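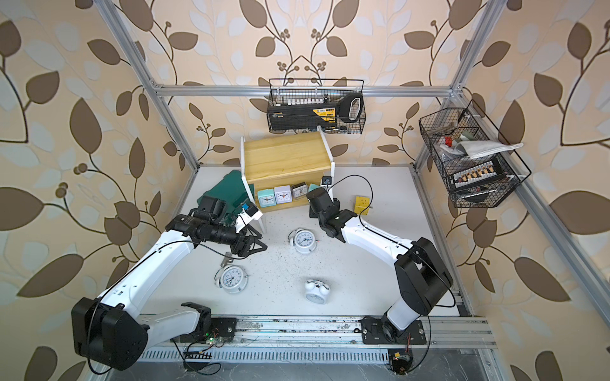 Do I need any robotics experience to test the Semgate kit?

None at all. If you can follow a recipe and you don't mind telling me when my instructions make no sense, you're who I'm looking for.

So, a bit more about the job. I run user testing for the Semgate, a two-arm tabletop kit that we're getting ready to sell to small workshops and school labs. It comes with both arms, the rail they bolt onto, the cameras and a fat manual that I mostly wrote myself (sorry in advance). I need paid testers to come in and use it the way a new customer would, while I sit nearby with a notebook and try very hard to keep my mouth shut!

The practice task is tidying up. You get a table with alarm clocks on it and a little wooden shelf, and you guide the arms through putting things on the shelf. Sounds easy, and some of it is. Round clocks with bells on top are a whole different story from the square ones – I've spent more of my life on bells than I'd like to admit.
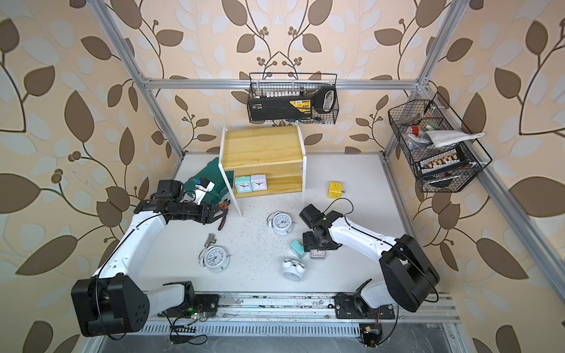

Ffion Llewellyn wrote to me after the February round that the arms were fine but chapter two of the manual nearly made her cry, and would we please put the wiring drawing before the wiring steps. We moved it. She also wanted a bigger stop button, and I'm still arguing for that one.

That's the kind of note I'm after. You don't have to be polite about it, and you don't have to like the kit. A tester who gets stuck on page one and tells me exactly where is worth a lot to me.

The details, then. Each session runs two hours and pays $30 an hour, and I'm asking people to sign up for seven sessions so I can see how things change once you've gotten used to the controls. We're at 82 Jullomberg Road, second door, next to the Jabłońska bakery (go easy on the poppy seed rolls before you touch the controls, please).

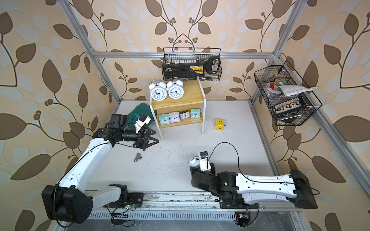
You'll start with one arm and add the other when you feel ready. After that you can pick what to work on: the clocks, smaller metal parts, or whatever else is on the table that you think a customer would want to move. I'd also love a couple of people to do nothing but the setup chapter, from opening the box to the first move. It's slower and fussier, and it's paid the same.

Good eyesight helps, with or without glasses, as a lot of the work is done off the wrist camera view on a monitor.

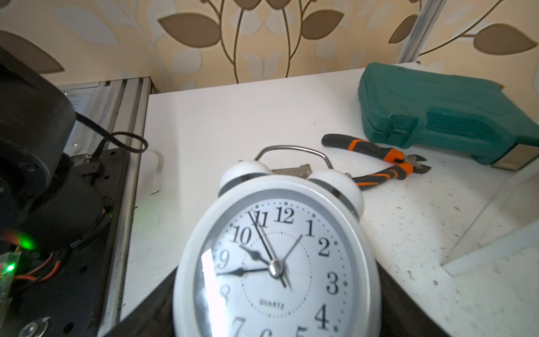
You'll be judging how close the gripper is to a thing before you close it, and that takes some getting used to. Left-handed people, I'd really like to hear from you – the controller was laid out by a bunch of right-handers and I have my suspicions.

You need to be 18 or over and okay with us recording the arms and your voice during sessions. We don't film faces. There's a short form to sign on the first visit, and you can quit whenever you want and still get paid for the time you put in.

To apply, send a few lines to the Hitura testing desk with "Semgate tester" in the subject. Tell me what you do all day and the last gadget manual that made you mad. Get it to me by 8 May 2019 and I'll write back either way.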